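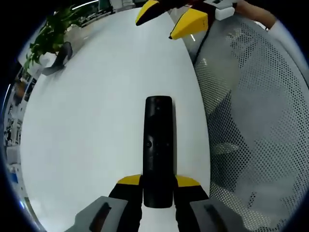
Skirine Handheld Remote Control

The Skirine is the standard remote control for wall displays and ceiling projectors in all Wenitside meeting and teaching rooms. It is issued to departments by the Equipment Office and may also be borrowed from the front desk by outside groups with a confirmed room booking. One handset is assigned to each of the 31 rooms on the display system.

Description

The handset is long, narrow and black, with a matte finish and a rounded top end. A small round button sits partway down the face. The remote can be held and used in either hand, and it fits the wall holder fixed beside the door in most rooms. Rooms in the El Khatib wing do not have wall holders. In those rooms the handset is kept in the top drawer of the presenter's desk.

Using the handset

Point the top end of the remote toward the display and press the power button once. The display may take a short while to respond, and pressing the button again during this period will switch it back off. Once the start screen appears, select the source you need and adjust the volume. Projectors in the larger rooms must be allowed to finish their cooling cycle before the power is cut at the wall.

The handset works at a distance of up to 31 feet with a clear line to the display. Sunlight falling directly on the receiver can shorten this distance, and users of rooms on the south side are advised to lower the blinds before a morning session.

Finding and identifying a handset

Every department is asked to learn the look of the standard handset, as several older models are still found in cupboards and storage boxes around the building – most of these no longer pair with any display.
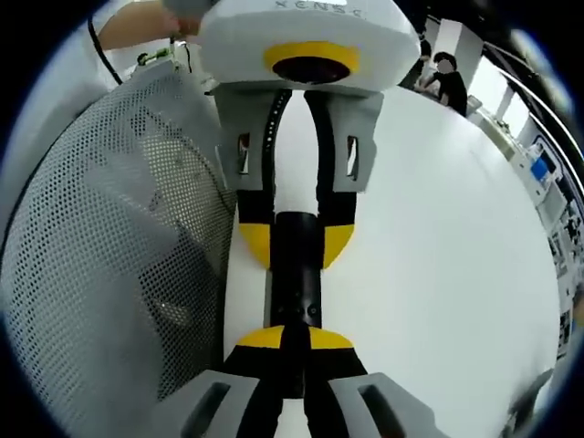 Returned equipment is checked against the issue list before it goes back to a room. Staff at the front desk compare the body, the length and the face of each item with the reference sheet kept in the office. Held upright, a slim black body such as this one shows a small group of round black details toward its lower end, which helps in telling top from bottom when a handset is handed across the desk. Items that do not match the sheet are set aside and entered in the found property log. Departments may claim them until the end of the term.

Batteries

Each handset takes two AAA batteries. Fresh batteries are fitted in December and again before the summer program. Departments should not fit rechargeable batteries of their own. If a remote stops responding between these dates, bring it to the front desk, where a charged set is kept. Used batteries go in the collection box by the mail room and should not be placed in office trash.

Care and cleaning

Wipe the surface with a soft, dry cloth. A cloth slightly dampened with water may be used on marks that do not come off. Sprays, alcohol wipes and kitchen cleaners can dull the finish and should be avoided. Handsets should not be left on radiators or window ledges.

Loans and replacement

Outside groups may keep a handset for the length of their booking, up to a limit of two days. Longer loans require the approval of the Equipment Office. A handset that is lost or damaged beyond repair is charged to the borrower at the current replacement cost of $91, including pairing with the room display.

Replacement units are supplied by Clormont and are normally held in stock. Orders from departments should be placed on the standard equipment form, giving the room number and the name of the budget holder. Units are paired before they are released, and the old handset must be returned at the time of collection.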